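Charmaine Naidoo
Counsellor, Harnthorpe. Posts are general information and don't replace care from someone who knows you.

February 23, 2019

1/ A thread on what a first counselling appointment for social anxiety is usually like. I get asked this by email nearly every week, mostly by people who have had my number saved for a long time and haven't rung it.

2/ You don't need a diagnosis to book. You don't need a referral either, unless you want the Medicare rebate, in which case see your GP first and ask for a mental health treatment plan. Book a long appointment for that. A standard one is too short.

3/ If phoning is the problem, and for this group it often is, email. Two lines is enough: your name, and that you'd like a first appointment. I reply with times. Tshepo Masilela, who shares the rooms with me, takes bookings by text as well.

4/ Before the day I send a form. It asks for contact details, your GP, any medication, and someone to ring in an emergency. There's a box for why you're coming. Plenty of people leave it blank and we fill it in together.

5/ The Harnthorpe rooms are upstairs over the chemist on Bramwell Street. There's a lift at the back. If stairs and lifts are both a problem, I see people on the ground floor at Gondbridge every second week.

6/ Waiting rooms. If sitting in one is hard, wait in your car or on the bench outside and I'll text when I'm ready. I have several clients who have never sat in the waiting room and that's fine.

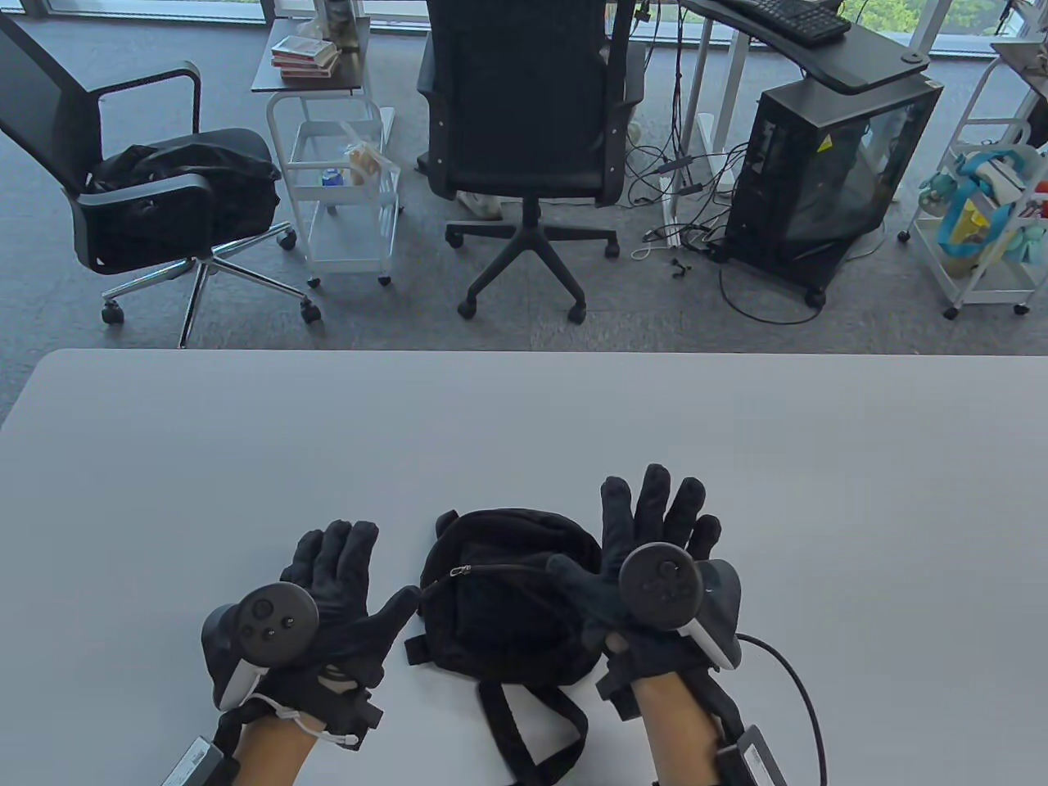
Vol. 2, No. 7

7/ The first session is 50 minutes. The first five or so are privacy and paperwork. What you say stays with me, with limits: serious risk to you or someone else, a child at risk, or a court order. I go over those out loud even if you've read them.

8/ Then I ask what's been going on. People tend to apologise at this point for it being small. Not eating in front of workmates for six years has a large effect on a person's life. So does turning down a promotion over the monthly presentation.

9/ I'll ask what you avoid, and what you do to get through the things you can't avoid. Rehearsing sentences. Arriving early so you don't have to walk into a full room. Holding a drink the whole night. Checking your phone. Leaving by the side door.

10/ We call those safety behaviours. I won't ask you to drop them in week one. I want to know what they are, and writing them down often surprises people because the list is long.

11/ I'll ask about sleep, alcohol and mood too. Social anxiety and depression turn up together a lot, and drinking before events is common enough that I ask everyone. No lecture attached.

12/ I'll also ask about thoughts of suicide. I ask every new client in the same words. Answering yes doesn't mean I pick up the phone to the hospital. It means we talk about it properly and make a plan.

13/ Eye contact is optional. My chairs are set at an angle so you can look at the window. One client spent most of the first month talking to the pot plant. We got plenty done.

14/ You can bring notes. You can read them out or hand them over. You can bring a person for the first ten minutes, or the whole session if that's what gets you there.

15/ Blushing, sweating, shaking hands, a voice that goes: I've seen all of it and you can mention it or not. If you need to stop for a minute we stop for a minute.

16/ At the end I tell you what I think would help and what I'd suggest doing first. For social anxiety that's generally CBT with graded exposure, meaning small steps in an order we've agreed on. You'll see the steps before you do any of them.

17/ A first step might be asking a shop assistant where something is. Or saying good morning to one neighbour. Or leaving one typo in an email to a friend. They look silly written down. Do them anyway and tell me what happened.

18/ Medication isn't my area. If you're on something, keep taking it as prescribed and talk to your GP about changes. If you're wondering whether to start, that's a GP question too, and I'm happy to write them a letter with your consent.
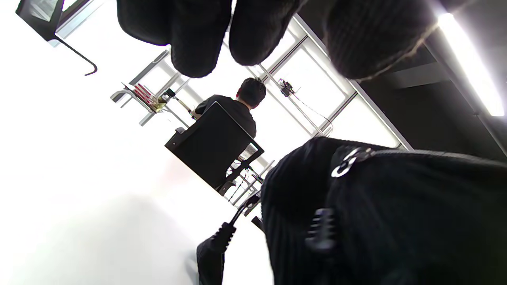

19/ COSTS

Full fee is $200 a session. Concession is $125, for health care card holders and full-time students. I don't ask to see the card twice.

20/ The rebate depends on who you see and what their registration is, so check before you book with anyone, me included. Reception will tell you what you'd be out of pocket. Ask for it in writing if you'd like it in writing.

21/ Cancelling: 24 hours' notice and there's no charge. Less than that is half the fee. If you cancelled because you panicked in the car park, ring or text me from the car park. We can do the session by phone from there and it counts as attended.

22/ HOW LONG IT TAKES

It varies. Most people I see for social anxiety come fortnightly to begin with and then space it out. We review at session six. If it isn't helping by then I'll say so and we'll talk about changing the approach or changing the counsellor.

23/ Not every counsellor suits every person. If you come once and it's wrong, send a one-line email. You don't owe me a reason. I can give you other names if you want them, including Tshepo, who works quite differently from me.

24/ GROUP

The evening group starts again at Gondbridge once we have enough people. Eight weeks, small numbers, no role plays in the first two. I know a group for people who fear groups sounds backwards. Everyone else in the room has the same worry, and that does seem to help.

25/ You need one individual session before joining, with me or Tshepo. The January intake filled early so there's a short list carried over. If you were on it you'll hear from us before places are opened up.

26/ QUESTIONS I GOT WHILE POSTING THIS

Do you do video? Yes. Camera on or off, your choice, though I'd like to work towards on.

27/ Do you see teenagers? From 16. Under that, try the youth service in Harnthorpe or ask your GP.

28/ Is the bus all right? The 751 stops outside the library, a short walk from the rooms. It's quiet after the school run if you want a quiet one.

29/ Will I run into someone I know? It's a regional town, so possibly. I leave gaps between appointments for that reason. If I see you in the supermarket I won't say hello unless you do first.

30/ What's the Maris workbook you mentioned last month? It's the one we use for tracking steps between sessions. Reception has copies. You don't need to buy anything before you come.

31/ If you're in crisis, please don't wait for an appointment or a reply from this account. Lifeline is 13 11 14, any hour. In an emergency call 000.

32/ I'm off here for the rest of the day. Bookings by email, address is in the profile. I answer new enquiries within two working days.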